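# The Long Way Around a Loaf of Bread
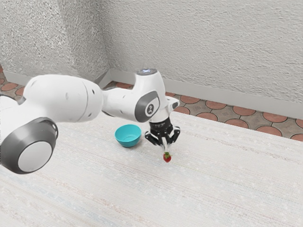 *Illustration: Escobedo Studio*

My grandmother kept her rye starter in a stoneware crock on top of the refrigerator, and for most of my childhood I believed it was a pet. It had to be fed, it had moods, and when we went to the lake in summer somebody had to come by and look in on it. I never thought to ask what it was for until I was 9 or so and she put a slice of warm bread in front of me, with so much butter on it that I could see my tooth marks afterward.

I've been thinking about that crock a good deal since January, when I spent a week in Haledari, a town with one main street, a feed store, and (this is why I went) a bakery that still lets its dough sit overnight before anyone lays a hand on it. Imer Bakery opens at seven and is usually out of the dark rye well before lunch. I missed it on my first morning and stood there looking so forlorn that the girl at the counter cut me the heel of a loaf she'd been saving for her own soup.

The baker is Friederike Petersen, and she is the kind of person who answers a question by handing you something. I asked how she knows when a dough is ready and she gave me a lump of it to hold. I asked about the flour and got a scoop of it poured into my palm, gray and a little gritty, smelling like a barn in good weather. She learned from an aunt, who measured everything in coffee cups and wrote none of it down, so Friederike spent her first two winters baking bricks.

"My husband ate them," she told me. "He sliced them very thin."

The starter she uses today is fed with 100 grams of rye flour every evening, stirred with the handle of a spoon, and left on a shelf near the oven. Her everyday loaf weighs 780 grams before baking. She shapes it with wet hands, quickly, and sets it in a basket dusted with so much flour that the shelf underneath is white by the end of the night. Then it waits, and so does she, usually with a crossword.

I had hoped to come home with a secret, I suppose, and what I came home with was a jam jar of starter wrapped in 2 dish towels and wedged upright in my boot for the train ride. It leaked only slightly. I now own one boot that smells of cider.

My own bread, four months on, is coming along. The first loaf was flat and the second was flatter, and for the third I lost my nerve and added a spoonful of store yeast, which I confessed to Friederike by letter. She wrote back on the reverse of a flour receipt that her aunt did the same thing every Christmas and that I should stop fussing and use warmer water. So I did! The loaf that came out that weekend had a crackled top and a sour, sweet crumb, and I ate four slices standing up at the counter before it had cooled, the way you're not supposed to.

The crock itself went to my cousin, who keeps umbrellas in it. I've asked for it back twice now. She says she'll bring it at Thanksgiving.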